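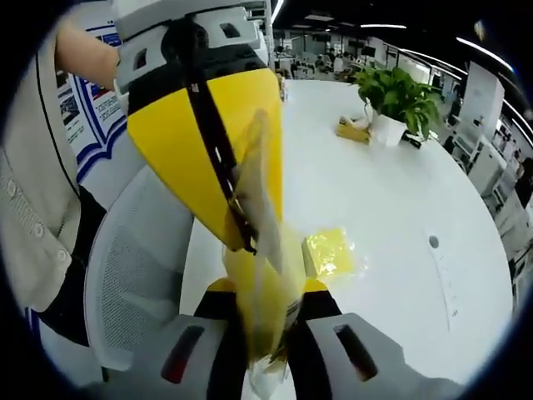
図1 グリッパーの指先と半透明の袋

Urutcombe 映画祭上映記録データセット(urutcombe-screenings)

Urutcombe の映画祭で配られた紙のプログラムと、観客投票の集計用紙を書き起こしたものです。収録は1333行、作品数は124本。1行が上映1回分にあたり、同じ作品が何度もかかっていれば、その回数だけ行があります。作品数のわりに行数が多いのは、この映画祭が気に入った作品を翌年も翌々年も平気でかけ直すからで、重複バグの報告はもう十分いただいています。

映画そのものは入っていません。予告編もスチルもポスターもありません。入っているのは文字と数字だけです。

ファイル構成

screenings.csv 上映1回につき1行の本体
films.csv 作品ごとの情報(原題、邦題、上映時間、製作国、言語)
awards.csv 受賞と候補の記録
venues.csv 会場名の対応表
notes.txt プログラムの欄外にあった文言の書き起こし

文字コードは UTF-8、改行は LF です。Excel で直接開くと原題のアクセント記号が無残なことになります。文字コードを指定して読み込んでください。初版では作業者本人がこれをやり、化けたまま保存しました。

主な列

screening_id
上映の識別子。欠番があります。詰めませんでした。

film_id
films.csv と結合するためのキー。邦題での結合はおすすめしません。同じ作品の邦題が年ごとに変わることがあり、副題が足されたり消えたり、あるときは「さらば」が頭に付いたりします。

section
部門名。プログラムの表記のままです。「長編」「長編コンペ」「コンペ(長編)」はおそらく同じものですが、統一していません。統一版がほしい方は section_norm を使ってください。こちらは Leite という自作の正規化スクリプトが付けた値で、迷ったものはすべて other に入ります。Leite はよく迷います。

runtime_min
上映時間(分)。プログラムに「100分」とある作品は疑ってかかるべきです。ある時期の担当者は、尺が届いていない作品にとりあえず100分と書いていたらしく、短編アニメーションまで100分になっている年があります。別の資料で確認できたものは直し、runtime_checked を 1 にしてあります。

vote_avg
観客投票の平均点。投票用紙は5段階ですが、欄外に「6」と書いて丸をつける観客が毎年おり、集計係の裁量で5に丸められています。丸められる前の値は残っていません。感激の度合いを研究したい方には申し訳ないことです。

blurb
プログラムの紹介文。映画祭側の規定で上限が100字と決まっていたため、多くが99字か、ちょうど100字か、規定を無視した長文のいずれかです。「圧巻の」「静かな」「衝撃の」で始まるものが非常に多く、感情分析に使うとほぼ全作品が傑作になります。

収集と書き起こし

元の冊子は、映画館 Cedwood の映写室の棚に保管されていたものを借りました。棚にあった冊子がすべてで、抜けている年についてはデータもありません。スキャンしたあと OCR にかけ、その結果を人が目で直しています。OCR は監督名を料理名と取り違える癖があり、逆に、ロビーで売っていた軽食の広告を出品作として拾ったこともあります。後者は見つけ次第削除しましたが、film_id の若い番号に妙においしそうな題名が残っていたら、お知らせください。 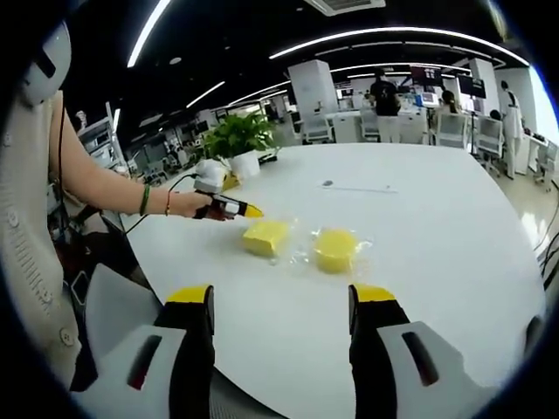 手作業の確認は二人一組で行い、意見が割れた箇所は元の紙に戻って決めました。紙に戻っても読めなかった箇所は空欄です。コーヒーの染みで潰れた投票数は推定で埋めず、flag_stain を 1 にしました。該当行は主に最終日の夜の回に集中しています。

受賞の記録について

awards.csv には映画祭本体の賞と、併催の Derkia 賞の両方が入っています。Derkia 賞はドキュメンタリーを対象とする観客賞です。ただし規約の「ドキュメンタリー」の定義が年によって伸び縮みするため、どう見ても時代劇である作品が一度候補に入っています。誤入力ではありません。プログラムにそう印刷されています。

result 列の値は次のとおりです。

won 受賞
shared 同時受賞
nominated 候補
special 特別表彰
unknown 授賞式の記録がないもの

同時受賞は、投票が同点だったときのほか、審査が長引いて会場を閉める時刻になったときにも出ています。後者の区別はつきません。notes.txt に「23時のため両作とする」という一文がある年だけは推測できます。

なお、候補作の一覧はプログラムの印刷時点のものです。印刷後に取り下げられた作品は、上映もされていないのに候補として残っている場合があります。screenings.csv に対応する行がない候補は、取り下げか、冊子の書き漏らしか、どちらかです。

想定している用途

上映編成の変遷をたどる、再上映の多い作品を調べる、紹介文の言い回しを比べる、といった作業を念頭に作りました。映画の良し悪しを予測するモデルの学習には向きません。vote_avg を目的変数にした実験を手元で試したところ、いちばん効いた特徴量は「最終日の夜の回であること」でした。みんな打ち上げの前で機嫌がよかったのだと思われます。

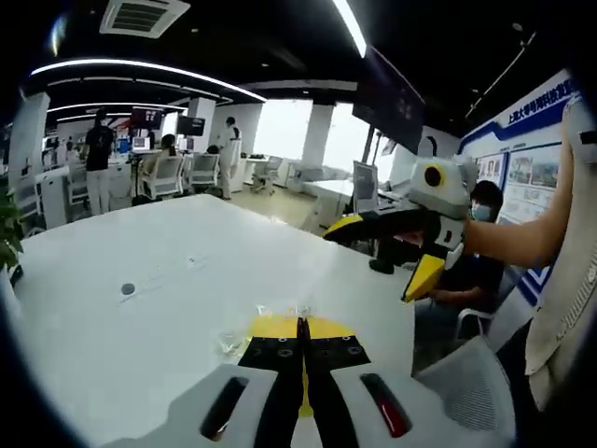 既知の問題

製作国の列は、合作の場合に最初の一か国しか入っていない年があります。

上映時刻の「12時」が正午なのか深夜なのか、元の冊子からは判断できない回があります。深夜上映の常連部門があるため、常識で決めるわけにもいきません。time_ambiguous を見てください。

会場名の「大ホール」と「ホール大」は同じ部屋です。「小ホール」はロビーを暗幕で仕切った場所を指すことがあり、venues.csv では別扱いにしました。

字幕言語の列は、上映当日に字幕が間に合ったかどうかまでは保証しません。

更新

毎年11月の映画祭が終わり、新しい冊子が手に入ったところで追加します。冊子がいつ手に入るかは先方の片付けの進み具合によります。修正の報告はイシューにお願いします。その際、screening_id と、できれば冊子のどのページかを添えてください。「全体的に怪しい」という報告も一件いただいており、内容に異論はないのですが、閉じ方がわからず開いたままになっています。

ライセンス

書き起こした表とスクリプトは CC BY 4.0 で公開しています。blurb の文章だけは映画祭に権利があり、許諾の範囲は非営利の調査と教育です。商用で使いたい場合は blurb 列を落としてください。drop_blurb.py を同梱してあります。中身は3行です。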